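Potosley Hand-Held Gripper – Planning and Ordering Information

Institutions setting up manual demonstration work for robot training may order the Potosley gripper through Festbridge. The unit is operated by hand and needs no arm, controller or safety enclosure, so it can usually be purchased from an equipment budget ahead of the robot itself. Orders for the current budget year must be received by 1st December.

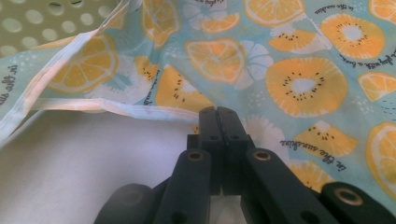
Reading time: 2 minutes

Thin cloth with bound edges and folds is among the harder materials to handle, and buyers planning textile work should allow for replacement fingers. The base price is $2474 per unit. Fingers are supplied in pairs, and one spare pair is included. Under normal use a pair is rated for some 2000 grasps – heavier fabrics will shorten this.

Departments are advised to budget for two units per workstation, so that work may continue while one is being serviced. Mounting plates for the Nastura arm are quoted separately and should be listed on their own line of the purchase request.

Delivery is made from the Tuhumury warehouse. Requests for a written quotation should be addressed to Syahrul Sitompul, Institutional Sales. Questions on compatibility with existing arms are handled by Mojtaba Ebrahimi, Technical Services.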